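Progress report, youth baseball program, Noltholm
Reporting period: spring to October
Prepared by Mireille Saliba, program coordinator

1. Where we are

The program has now finished its second season. In the spring we had three teams, and since the summer we have four, because the Binmont school asked to join with its own group. Registration closed at 60 players, between nine and fourteen years old. The new team was placed in the younger division, where the games are five innings.

I wrote in the last report that the field at Salinas Street was not ready. The infield has been leveled and the pitcher's mound was rebuilt by the city. The backstop is still the old one. It is safe, but the bottom row of netting must be replaced before next spring, and I have included it in the request below.

2. Games and practice

The season had two parts. In the first part each team played the others twice. In the second part we traveled to Londedance for a weekend tournament, where our older team lost the semifinal 7 to 4 after leading until the fifth inning. The coaches were satisfied with the hitting and less satisfied with the throws from the outfield. Practice in the fall gives more time to relays and cutoffs for this reason.

We changed the pitching rule after the first month. No player under twelve pitches in two games in the same weekend. Two parents were against it at first, and I had a long conversation with them. The rule stays.

3. Equipment and costs

From the grant we bought 1000 dollars of catcher's gear and helmets in three sizes. The baseballs came to 259 dollars. The bus to Londedance cost 906 dollars, more than I planned, as the first company canceled and the second one charged for the waiting hours. I moved the difference from the uniform line, so the Binmont team played in plain shirts with numbers. They will receive the proper uniforms in the spring.

4. Difficulties

We are missing umpires. For six games one of the coaches had to call balls and strikes, which is not fair for him or for the other team. Four older students have agreed to take the umpire course in winter, and I ask that the course fee is accepted as a program cost.

Attendance also went down in August, when many families are away. Next year I propose to stop for two weeks in that month and to play until the middle of October.

5. Request for the next period

Please confirm the umpire course, the netting and the uniforms for Binmont. I will send the prices separately when I have the second offer for the netting.
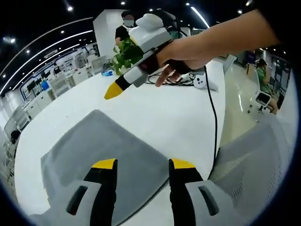 The uniforms are the most urgent of the three, as the supplier needs eight weeks and closes for part of the winter. If the answer for the netting takes longer, we can begin the spring practice on the school field.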